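Transfer Rumors: Questions We Keep Getting

Last updated 08/10/2026

Every window the inbox fills up with the same questions, so we put the answers in one place. We cover Sulberg first and the rest of the league when it affects Sulberg. If you came looking for good news about a new striker, lower your hopes before you read on.

Is Sulberg really signing a striker from Avier?

We don't know, and neither do most of the accounts saying so. Avier have said in public that no offer has come in. Clubs say that all the time, including on the morning they sell somebody, so it proves very little. But the story started with one post that gave no source, and every later version we have read leads back to that post. Twelve sites carried it by the next evening. That is one claim copied a lot of times, and we treat it as one claim.

What does "in advanced talks" mean?

Whatever the person writing it wants it to mean. We have seen it used for a signed contract waiting on a medical, and for a phone call that went unanswered. There is no agreed stage at which talks become advanced. When we use the phrase, which we try not to, we say who told us and whether that person works for the buyer, the seller or the player. An agent with a client who wants a raise will find talks advanced very early.

Why do you rate rumors out of six?

Readers wanted a score, and we gave in. A one means we found the claim and nothing behind it. A three means a second person with reason to know told us the same thing without being led to it. A six means both clubs have confirmed it, at which point you don't need us. Most of what we look at never gets past two. We have been asked to make the scale more generous in January because the low numbers are "depressing." No.

How often are you wrong?

More than we would like. We went back through the last set of windows and checked 97 rumors that we had scored four or higher. Twelve of them fell through. Some collapsed at the medical, which is bad luck, and some we should have scored lower because we liked the source too much. The list is on the corrections page with the original scores left in place.

A big account says it gets 90 percent right. Why don't you?

Ask that account for its list. Then ask whether it counts the deleted posts, and whether "player could leave this year" goes down as a hit when he leaves. A prediction that can't miss isn't worth much. If somebody shows us a full record with the misses left in, we will happily link to it.

Smits wrote that the wage bill is the problem. Is that true?

The Smits newsletter is usually careful, and it may be right here. The trouble is that the club does not publish wages player by player, so any figure for a single contract is an estimate or a leak. Smits doesn't say which. We would want to know that before repeating the number, and until we do, you won't find it on this site.

Will the Drulport be finished before the season ends?

The club says the new training center is on schedule. The club also said that last year, about a different schedule. We asked for the original completion date in writing and were sent a brochure. Fans keep telling us the Drulport will help bring in better players, and maybe it will, but we have yet to hear of anyone who took a pay cut for a nicer gym.

What about the petition to keep the captain?

It had 589 signatures when we last looked. We have no complaint about people signing it. We do doubt that it will weigh much against his contract, which runs out whether anyone signs or not. The board has not replied to it, and their silence has been reported as a hint in both directions.

Do you get paid by clubs or agents?

No. We have turned down free travel to an away game and a "partnership" that would have had us running one agency's player profiles as news. Ads pay for the hosting. You are welcome to doubt this answer too; the accounts page shows what comes in.

Can I send you a tip?

Yes, through the contact form. Tell us how you know it. "My cousin saw him at the airport" will be read, but players do go on vacation, and an airport photo without a date is close to useless. We won't print your name. We also won't print your tip until somebody else backs it up, so please don't write again after an hour asking why it isn't on the front page.

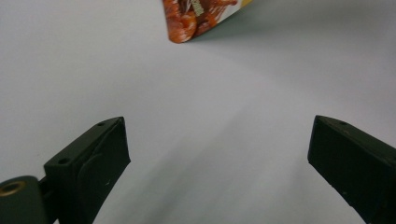
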